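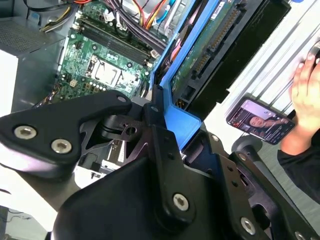 Teaching by hand, recording by wire

4 min read

Pramila Solanki has run the demonstration work at Sirnodero since July. Her group records people driving a gripper through short manual tasks, then trains a policy on the recordings. Beca Ruddock does most of the driving.

Solanki splits the methods by where the operator's hands are. "In kinesthetic teaching you hold the arm and push it through the motion. In teleoperation you hold a controller and the arm follows. The first gives you good contact forces. The second keeps your body out of the workspace."

The group uses teleoperation for anything that ends in a tight fit. A demonstration session lasts 70 minutes, and Ruddock stops after 20 episodes on one task.

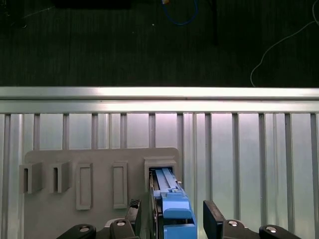 Insertion tasks are recorded at reduced speed, with the wrist view as the operator's main reference. "From the wrist you see both fingers and the opening together," Ruddock said. With a blue part held between the fingers and reaching into the housing at the right end of the row, she watches the gap on each side and ignores the rest of the panel. Corrections are kept in the log. "If I come in crooked and straighten up, that stays. The policy needs to see the recovery." 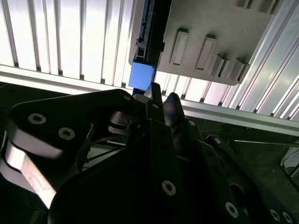
How many demonstrations does a new task need before training is worth trying?

"We start at 8 clean ones, only to check that the logging is sound," Solanki said. "The Kütt policy was trained on 747. Most of those cover changes in starting position."

Her next item is controller latency, which she wants measured per episode and stored with the joint data.

Contact: Luvness editorial desk | © 2018 Luvness | Back to top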